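Grasham Hall kitchen and dining room — monthly safety checklist
Completed in June, before the kitchen opened at 11

1. Exits and walkways
Rear exit door opens fully: OK
Hallway to restrooms clear: NO. Folding chairs stacked along the wall again. Moved to the storage room during the check.
Exit sign lit on battery test: OK

2. Fire
Extinguisher by range, gauge in green: OK
Extinguisher in dining room: OK, but the tag is faded. Ask Brullden for a new one at the next service.
Fire blanket reachable: OK
Hood filters clean: NO. Grease on the lower edge of both. Soak and refit before the next fryer use.

3. Electrical
Cords free of cuts: OK except the coffee urn. Cord is stiff near the plug. Urn tagged out, replacement ordered from Kurian.
GFCI outlets trip and reset: OK, both sides of the sink
Space heater (1000 watts) stored unplugged: OK

4. Hot water and cold storage
Kitchen sink reaches more than 100 degrees F: OK
Refrigerator log filled in: 2 days missing. Same as last month.
Freezer door seal: slight gap at the bottom corner. Still holding temperature — check again next month.

5. Floors
Mat at dish sink lies flat: OK
Loose tile by the Prukley Street door: NOT FIXED. Carried over. Tape is a trip hazard in its own right and should come off when the tile is reset.

6. Tableware and tables
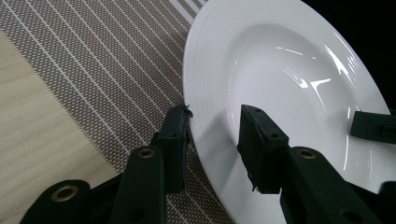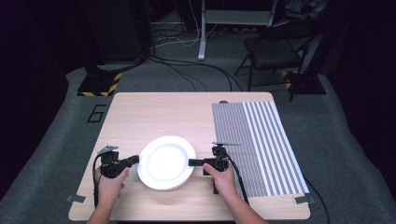
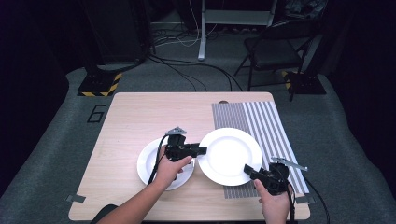 Chipped dishes go in the bin marked BROKEN, never in the regular trash bag. Run a dry cloth around each rim before putting anything away, and throw out any piece that catches the cloth. Where a large plate rests partly on a striped mat and partly on the bare tabletop, as in the last photo, slide it fully onto one or the other before serving. Table legs were checked for wobble and two bolts tightened. Cutlery trays need a wash.

7. First aid
Kit sealed and in date: burn gel expired. Replace.
Eyewash bottle: OK

Open items: hood filters, urn, tile, burn gel, fridge log. Recheck the tile first.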